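Hondlow learns kitchen chores from a gripper you hold in your hand
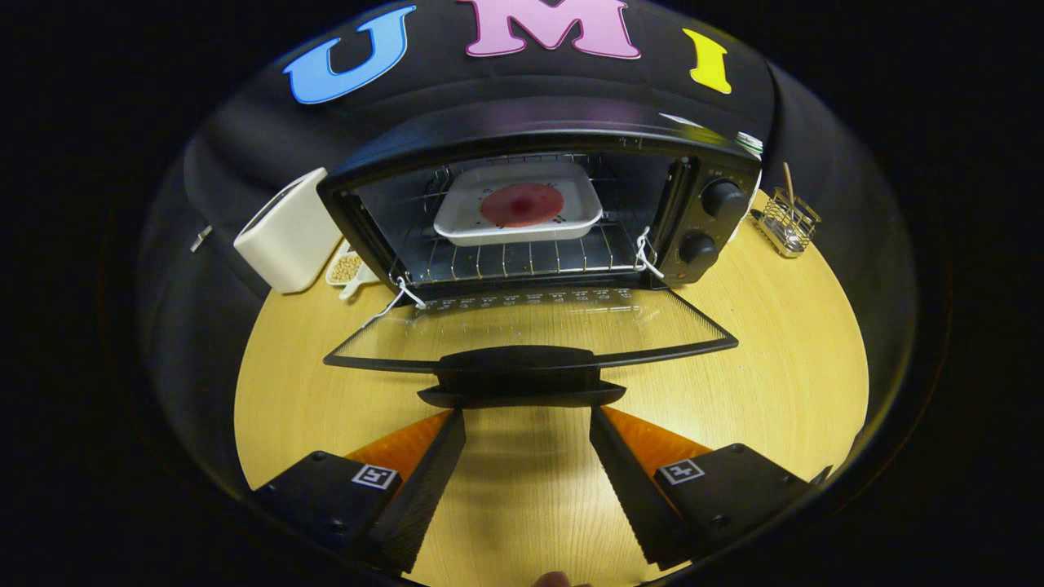
Filed under: Research News / Robotics

JUNDEDHOLM, July — We've been itching to share this one! Our little lab at Fesmont has a new method for teaching robot arms to handle kitchen stuff, and we're calling it Hondlow. The short version is that you pick up a gripper, do the chore yourself, and the robot learns from your recording. You never have to drive the arm around with a joystick (I tried that for a summer and my wrists still remember).

The toaster oven is my favorite of our tasks, and also the one that gave us the most grief. A drop-down door swings toward you and ends up nearly flat in front of the oven, so the fingers have to work around it to get anywhere near a dish on the rack. Earlier versions of our software kept bumping the handle.

What changed is how Hondlow treats doors and lids. It guesses where the hinge is from the first bit of motion, then plans the rest of the reach around that guess — and it keeps fixing the guess as it goes. We trained it on 2000 recordings covering 12 tasks, then ran 769 trials on a real arm, including 104 with ovens it had never met before. It still struggles with stiff springs, and we say so in the paper.

The recordings and code are going up on the Cordeiro project page later this month, along with the list of failures. If you have a gripper and a stubborn oven, please try it and write to the Fesmont press desk with what you find.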